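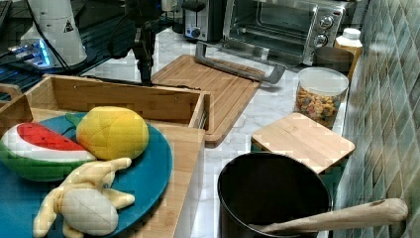 Play kitchen counter, toaster oven end, Eltstead.

Search this site Go

Counter check, May
Plush fruit – seams sound, leaf firmly stitched. OK.
Blue plate – check rim for chips.
Toaster oven – unplug before play.
Drawer – test slide rail and both stops. Comment: oil yearly.
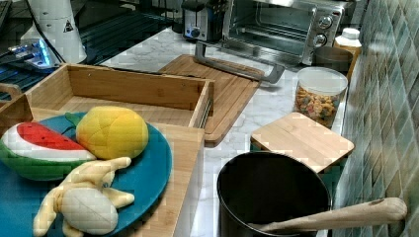 Palma wrote back that the drawer should stay shut while children are at the counter. Agreed, added to list.

Comments (2)
Lelteck: Do you wash the plush?
Dellovlow: Cold, monthly.

Contact | Copyright Eltstead | Back to top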